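Tromgate Home
Shelf & Counter / Coverings / Miranda Marble-Pattern Covering

Miranda Marble-Pattern Covering
Item 729 | In stock, ships from our own warehouse

Marble look, roll price. Miranda is a self-adhesive covering for people who admire stone counters and have seen what stone counters cost. Gray veins on white, with enough going on in the pattern to hide a bread crumb until company leaves.
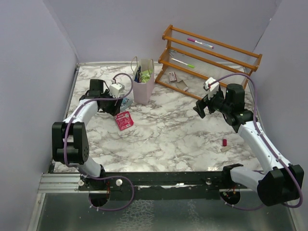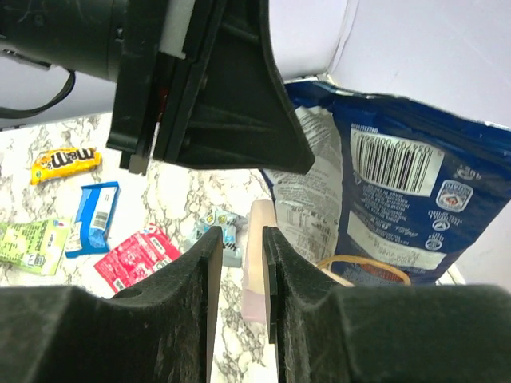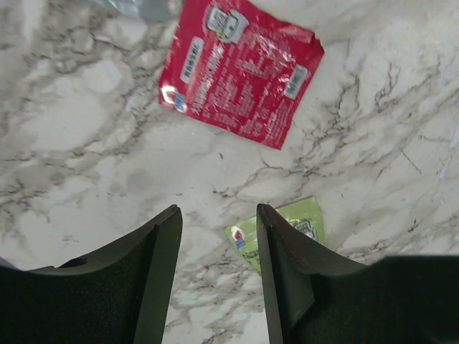
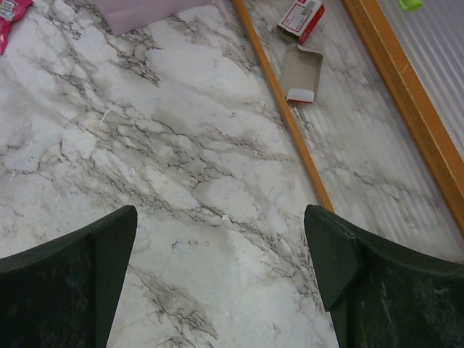 Specifications
Width: 30 inches
Length: 14 feet per roll
Finish: low sheen
Backing: paper, with a printed grid
Adhesive: repositionable for the first few minutes, opinionated after that
Weight: less than a marble slab, by a margin we have not bothered to measure
Sold by: the roll, no part rolls

Where it works
Shelves, desks, side tables, laundry room counters, the top of the dresser you keep meaning to refinish. It likes flat, sealed, clean surfaces. It will go on painted wood if the paint is sound. If the paint is flaking, you will be covering the flakes, and they will show through like peas under a bedsheet.

Where it doesn't
Around a cooktop, under a toaster oven, or anywhere you set down a hot pan. Skip unfinished wood, brick, and the inside of a shower (we have been asked). It is a covering for dry rooms and ordinary spills. Standing water will find the seam sooner or later, and so will a curious toddler.

How to put it on
1. Wash the surface with dish soap, rinse, and let it dry overnight. Yes, overnight.
2. Measure, add an inch on every side, and cut along the grid.
3. Peel back the first few inches of paper, line up the back edge, and press.
4. Work toward yourself with a plastic smoother or an old store card, pulling the paper away as you go.
5. Prick any stubborn bubble with a pin and press it flat.
6. Trim with a new blade. The old blade in the junk drawer is why your last project looked the way it did.

One person can manage a shelf. For a counter, get a second person, preferably one you are not currently arguing with.

Seams and pattern matching
The pattern repeats every 67 inches. On a long counter, put the seam at a corner or behind the coffee maker and overlap it slightly. Veins at the join will line up if you cut at the repeat. If you don't, you will be the only person who notices, and you will notice every day.

Care
Wipe with a damp cloth and mild soap. No scouring powder, no steel wool, no acetone. Use a cutting board. Turmeric and red wine should be wiped up right away.

Getting it off again
Warm a corner with a hair dryer on low and pull slowly at a flat angle. Any leftover adhesive comes up with warm soapy water and patience. Renters should test a small spot first, then read the lease, in either order.

Goes well with
Skomard Smoother, felt edge
Limau Edge Tape, white or gray
Limau Surface Cleaner, unscented

Returns
Unopened rolls can come back within 30 days. Opened rolls can't, even if you only opened one to see whether it was really that white. Order a sample square first; we send them by regular mail in a flat envelope.

Stock note, Tue 2 January
The plain black version has been discontinued. It showed every fingerprint in the house and we got tired of the letters. A dark gray pattern is planned for July.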